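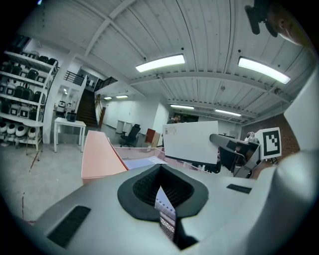 Trail runners, get your shoes out - the Gridard Ridge Run is back in September, and it has a brand new 12-mile course! The route climbs out of Halleo on the old quarry road and drops down to Dridon Lake for a flat, fast finish. Up to 200 runners can enter, and 69 have already signed up. 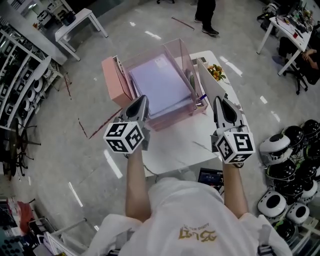 Is there a shorter option for newer runners? The lake loop is five miles, starts half an hour after the main race and finishes at the same line, with hot soup for everyone.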